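Vernatine teardown cell – demonstration recording package
Equipment > Data collection > Bench cells
Listed by Rajput, Dremville. Page notes by Marama Mahuika.

What you're buying
A slatted aluminum work table, one arm, a fixed overview camera, a moulded fixture tray for parts and the recording software. An operator guides the arm through a job, the software stores each run, and you train your own model on the result. The trained model is not included. Previous copy on this page hinted otherwise and we have taken it down.

What the maker claims, and what we think of it
Vernatine says 40 demonstrations are enough for a new disassembly task. We don't believe it. Forty runs on one model of desktop, parked in one spot, will give you something that handles that desktop in that spot. Statdale ran the cell on office PC recycling and kept 570 episodes. Khải Nghiêm, who labelled them, threw out 71 for late starts, missed grasps and operators changing their minds halfway through. Budget for that. The brochure doesn't.

"Operator ready in one shift" is also generous. Quang Đặng was recording usable runs by Thursday of his first week, and he already knew his way around a PC.

Specifications
Recording: arm position, gripper state, video, all on one clock
Episode review: trim, tag, reject, restore
Export: open formats, no licence fee
Fixture tray: moulded plastic, swappable
Mass of table and arm base: 57 kg
Power: standard wall outlet

Known limits
Cables are the hard part. Soft wiring never sits the same way twice, and examples that skip it are worth very little. Glare off bare metal bothers the overview camera – dim the overheads or fit a diffuser. The reject button needs two confirmations, so tired operators stop using it. We've asked for a fix.

In use

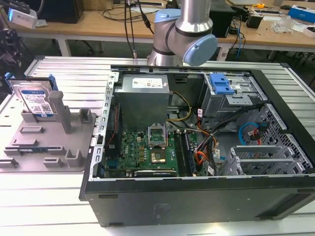
Teardown cell with a Dell desktop opened on its side; hard drive in the fixture tray at left.

Before you order
Bring your own scrap. We'll run a paid half-day trial on your units, and you keep the episodes whether you buy or not. Ask for Abdul-Rahman Ackah in sales, or Đạt Phan if you want to argue about export formats. Lead time is quoted on request. The next demo cell is free in March.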